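Small bins, big claims: Omia puts tabletop tidying kits to the test

June 15, 2019
By Hsiu-ying Hsieh

COSTESHOLM – Household storage group Omia today released its review of tabletop tidying sets, the kind sold to parents and child care centres on the promise that a place for everything will keep a play table clear. The group doubts that claim.

Reviewers looked at 21 sets over 30 days. Most mixed play food and blocks with several sorts of container, and left it to the buyer to work out what goes where.

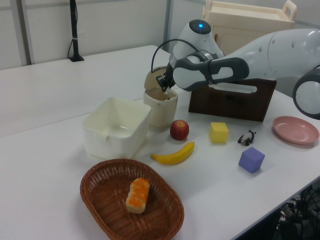 Lids and open tops

A lidded bin suits scraps and small rubbish. It is a poor home for toys, as a child can't see a cube or a panda figurine once the flap is down. Open containers did better in the review, though many were too big for the few things they were meant to hold.

"A basket with one bread roll in it looks lovely in a catalogue," said Damián Jaramillo, who led the review. "Meanwhile the banana and the apple are still out on the table. I'd want to know what the other containers are for before I paid for them."
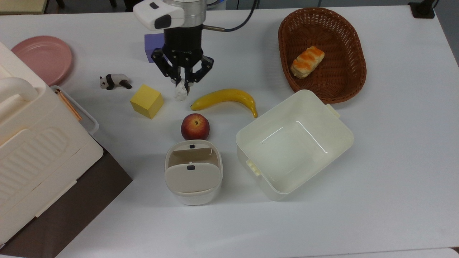 What Omia suggests

Buy fewer containers. Keep play food in a basket, blocks and figures in an open tub, and the lidded bin for rubbish only. Leave the plate out if it gets used, and put large storage boxes on the floor, where they don't eat up table space.

Omia makes no claim that its own advice will keep any table tidy past lunch. A second review, covering sets for older children, is planned for March.

Copies of the review are available from the Omia office in Costesholm.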